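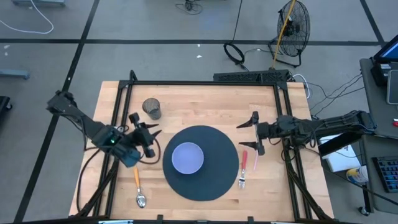 A round placemat with a bowl, tumbler and fork on a butcher-block table.

A place setting is the arrangement of tableware laid out for one diner. In its informal form it consists of a mat, a bowl or plate, a drinking vessel and the cutlery needed for the meal.

Placemats protect the table surface and mark the area allotted to each person. Round mats suit bowls and small plates, while rectangular mats leave more room for cutlery. On butcher-block tables, which are built up from narrow lengths of timber, a mat also limits staining of the grain.

By convention the fork lies to the left of the plate and the knife to the right, with the glass above the knife. Informal settings often depart from this order, and a bowl may be served with a single utensil.

The household collection at Nivunari, catalogued from May under the Pliruvby scheme, holds 2368 pieces of everyday tableware, grouped by colour and material into 15 classes. Bowls and tumblers account for five of these.

See also: Cutlery; Table linen; Tumbler (glass)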